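Spray bottle (household)

A spray bottle is a container with a hand-squeezed pump in its head, and I'd guess you have one under the sink right now. Squeezing the trigger pushes liquid out through a small nozzle – let go, and a spring pulls more up the tube. Mine holds 700 ml and came from a shop in Risbridge. For wiping tables I like it with a microfiber cloth, folded in four if I'm being good (I'm usually not!).

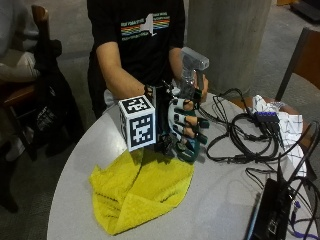 Genji Nomura wrote in to say that the spray should go on the cloth and never straight on the tabletop, and that a new trigger needs a few dry squeezes before anything comes out.

I do both, depending on the mess. Clogged nozzles are the usual trouble, and a soak in warm water clears most of them. Always label a refilled bottle, and rinse it well before you switch cleaners.

See also: Microfiber cloth, Trigger pump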